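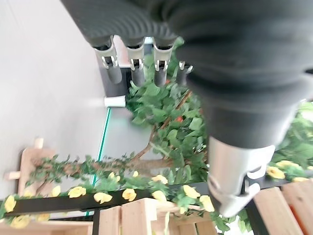 Dusting fake plants — can a machine do it yet?

Tips page, updated 31 July 2024 by Rehema Mfinanga

Short version. Not the leaves. Maybe the floor under them.

Been asked this a lot since January, mostly by people with shops full of silk roses and plastic ivy. So, what I know.

Floors: fine. A robot vac will do a flat shop floor overnight. Lift cables first, and anything trailing. Garland ends get eaten. Ours at the Paltstead shop lost 40 cm off one in a single night.

Leaves and petals: hands still. Cool hairdryer, lowest setting, top to bottom. Then a soft paintbrush for the middle of each rose. Takes me 18 minutes for a decent sized garland, 12 if I skip the backs (I skip the backs).

Artificial trees — hold the branch behind the bit your wiping. Damp cloth, no spray. Berries pull off easily, keep a pot for the strays and glue them back in one go.

Robot hands with fingers: cleverer than they were. Gripping a crate is one thing, a petal on a thin wire is another. Too hard and it creases, too soft and the dust stays put. I'd want to see one do a whole garland before I paid for it.
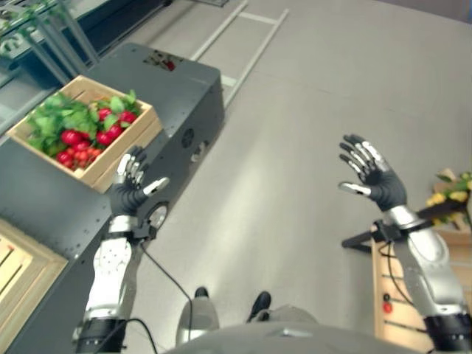 Would a robot be any good for restocking display crates?

For sturdy fruit that all comes in one size, it's worth asking for a trial. Mixed stuff with leaves tangled through is quicker by hand, and you'll want it arranged nicely anyway.

If you do get a demo, bring your own stock. Not theirs. Ask who picks things up when they drop, and how long the set-up takes each morning. Ask for 7 goes in a row at the same job, not one.

Glass shelves last. Microfibre, drop of vinegar, plants off first. Dont lean on the front edge.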